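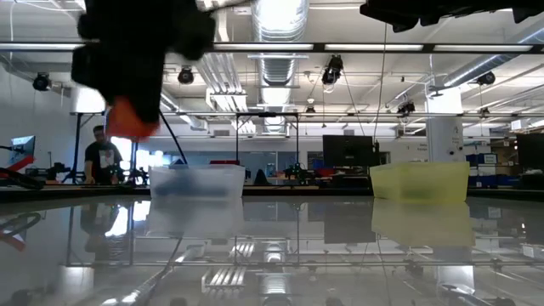 White and yellow bins on the sorting table at the Clunine workshop.

Toy bricks sorted for August sets

17 April 2018

Sorting of donated toy bricks has begun at the Clunine workshop, where they are being put into trays by colour before going out on loan. Pramila Sengar, who runs the toy library, said 39 boxes had come in so far – around 10 of them from families in Marine.

Dark blue bricks have a pale tray to themselves. Sets will be made up once every colour has been checked, and 14 playgroups have asked for one. 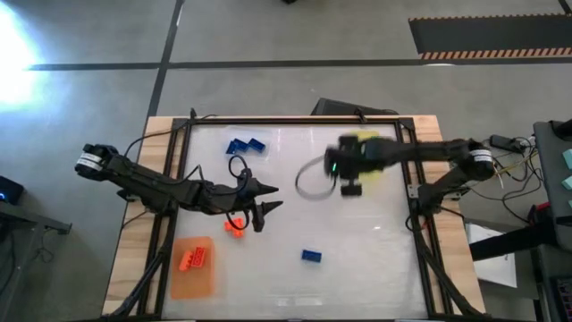

How to give

Bricks can be left at the workshop desk in a bag or box. Please take out batteries and broken pieces first. Shih-chieh Kwok can collect larger loads from Sila, with 2 days' notice.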